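Forkthorpe Primary School
Pupil Competition Portal: Staff Set-up Guide

Section 4. Entering class work for the August writing and art competition

4.1 Before you start

You need a staff login with the Class Editor role. If the Competitions tab does not show on your home screen, ask Hacer Sönmez in the school office to add the role. The change takes effect at your next login.

Check that the class list is up to date. Entries are tied to pupil records, and a pupil who is missing from the list cannot be entered until the record is loaded.

Note: Houses are set by the office. Teachers can view a pupil's house (Halley, Uysal or Zorkerska) but cannot change it.

4.2 Creating a class entry folder

1. Log in and select Competitions.
2. Select New Folder. The folder type must be Class. Folders of the type Club do not count toward house points.
3. Enter the year group and the class teacher's last name.
4. Choose the category: Story, Poem, Poster or Model. One folder holds one category only. To enter both stories and posters, create 2 folders.
5. Select Save. The portal gives the folder a number, such as 1475. Write this number on the cover sheet of all paper work that belongs to the folder.

Caution: A folder cannot be renamed after the first entry is added. Check the spelling before you save.

4.3 Adding pupil entries

1. Open the folder and select Add Entry.
2. Pick the pupil from the list. For group work, pick the first pupil, then select Add Partner for each of the others.
3. Type the title exactly as it appears on the work.
4. Upload the file. Stories and poems may be typed or scanned. Scans must be saved as PDF.
5. For stories, enter the word count. The limit is 2735 words, including the title. The portal rejects a higher number.
6. Select Submit to Folder. The entry status changes from Draft to Held.

Held entries can still be edited by the class teacher. They are not visible to the judges.
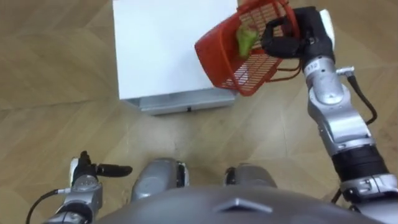 4.4 Sending the folder for judging

1. Open the folder and select Check All. Entries with missing details are marked in red.
2. Correct each marked entry, or return it to Draft. Draft entries are left out of judging.
3. Select Send. The status of the folder changes to Locked.

Caution: Only an administrator can unlock a folder. Send requests to Umut Dönmez and include the folder number.

4.5 Results and certificates

Results appear under Competitions > Results when both judges have entered their scores. House points are added overnight.

To print certificates, select the folder, then Print Certificates. Use template 183 for place winners. All other pupils receive the standard template, which is selected by default.

Note: Names print as they are held in the pupil record, including accents and special letters. If a letter prints as an empty square, change the font setting to School Standard and print again.

Section last revised 2 Apr 2021 by Magnus Semple.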